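Handheld Gripper Station - Pre-Session Inspection Checklist, with Comments
Site: Tovthorpe, bench room
Inspected by: Candela Carretero
Reviewed by: Clive Horrocks
Task set: Quezada, grasp and place, bathroom items

1. Mounting and power
1.1 Camera bracket tight, no play by hand - PASS
1.2 Lens clean - PASS after wiping
1.3 Battery seated, latch closed - PASS
1.4 Cable strain relief in place - FAIL, see comment
Comment 1.4: Tie missing on unit 2. Replaced before the first run. Check again at the midday break.

2. Linkage and jaws
2.1 Jaws open and close through full travel without sticking - PASS
2.2 Pivot bushings flush in their housings - PASS
2.3 Finger pad screws present and tight - PASS
2.4 Pad lining bonded along the full contact edge - PASS WITH COMMENT
2.5 Trigger returns when released - PASS
Comment 2.4: Lining holds under a fingernail test. Wear is cosmetic at this stage. Pads are changed at 700 grasps or when the lining lifts, whichever comes first.

3. Work surface and items
3.1 Table stable, no rocking - PASS
3.2 No glass or open blades in the item set - PASS
3.3 Tubes and bottles capped - PASS
3.4 Floor clear behind the operator - PASS
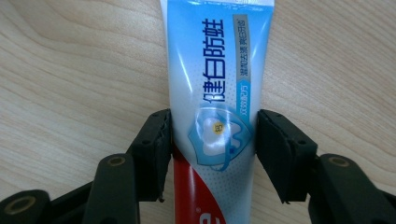
Grasp quality is checked on the first 5 recordings of every session, before the operator is cleared to continue. A recording is accepted if the pads meet the item from both sides and the item stays in view from approach to release. Soft packaging needs closer attention than boxes. On a toothpaste tube held upright, the pads should sit at mid-height, as they do on the blue and white one, with the large lettering clear above the grip. Reject any recording in which a pad lands on the crimped end. Kuo-hua Kwan has asked that rejected recordings be labeled and kept - do not delete them at the station.

4. Recording
4.1 Clock matched to the Galov logger - PASS
4.2 Free storage for 300 recordings - PASS
4.3 Exposure locked before the first grasp - FAIL, corrected
4.4 Item list matches the table - PASS
Comment 4.3: Exposure was on automatic. Locked and the test recording repeated.

5. Operator
5.1 Wrist strap worn - PASS
5.2 Free hand kept out of the jaws while closing - PASS
5.3 Rest break agreed before start - PASS
Comment 5.2: Operators still reach in to straighten an item with the jaws half closed. Open fully, set the gripper down, then move the item.

Open actions
Spare cable ties to be kept in the station drawer - Jordan Ackroyd
Exposure lock to be added to the startup card - Clive Horrocks
Next pad check due at the November inspection, or earlier if the grasp limit is reached.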